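Haltbridge carton handling project
Progress report to Hostum, February
Prepared by Hằng Từ

Summary

Work is on schedule. The February target was 800 simulated demonstrations of the carton task, and we reached it. Two items from the last report are still open and are covered below.

Data collection

All demonstrations this period were recorded in the simulated room, with one arm and a closed carton on a white table. The operator drives the arm by remote control, and each attempt is saved whether or not it succeeds. Dirceu Marinho reviews the saved attempts and marks the ones fit for training.
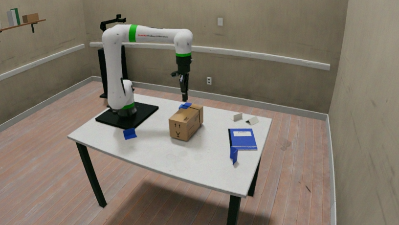
Review takes longer than recording. Dirceu works through a batch in a morning, and the operators can fill a batch in less time than that. We have moved one operator to review in the afternoons, starting at 1:30, and the backlog is down to some 14 sessions.

The most common reason for rejecting an attempt is a long pause before the fingers close. The model copies these pauses. Operators now restart the attempt if they lose their line on the carton.

Small items stay on the table with the carton during recording. Their placement is varied between sessions under the Muvlow settings agreed with you last fall. Lighting has been left alone so far.

Training

The first policy was trained on the accepted attempts only. It approaches the carton reliably but often comes down too close to one end. A second run, with more attempts started from the far side of the table, is in progress. We will send results when it finishes.

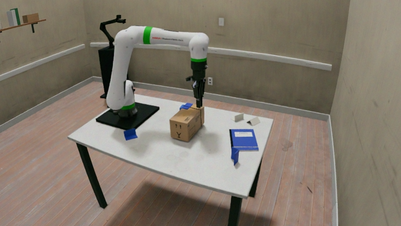

Open items

Storage: the Furtado server is nearly full. We have asked for a quote on 2 more drives.

Operator guide: draft 7 is with Dirceu for comments. It still needs a section on naming sessions.

Budget: no change from the last report.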